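Notebook, simulation group, two-hand task
March, started 16:00

Continued from the page before. Mỹ Mạch changed the friction for the fingertips yesterday and I did not know it, so my first runs today are not comparable with the old ones. I marked them with an X in the log. Please, everybody, write it in this notebook when you change the physics file.

Task for the class demo is still the same: tomato and eggplant on the white plate, both robot hands on the wooden table, cardboard box at the back right. We take the eggplant first. The policy is the small one, trained on 200 demonstrations. Mỹ wants 2000 but we have no time to record so many before the demo.

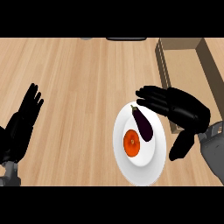
Settings for today: simulation step as before, action chunk of 8, camera not moved. I tried also a chunk of 5 and the motion of the right arm became nervous, with many small corrections above the plate. I went back to 8.

Problem one. In several runs the thumb closes too late and the eggplant rolls. I think the thumb joint limit in our hand model is wrong, it should bend more. I compared with the drawing in the Lutent folder and the numbers are different, but I am not sure which version is newer. To ask Mỹ.

Problem two. The left hand does nothing useful in this task, but it drifts a little during long episodes. Maybe we should lock it and save the computing. The teacher said the demo must use two hands, so I leave it open for now.

Rendering is slow on the Kullon machine when another group is training. Better to run after 18:00.

To do:
check thumb limit
repeat the X runs with old friction
other start positions for tomato (up to 5)
copy videos to the shared disk, folder Noguchi, not the old one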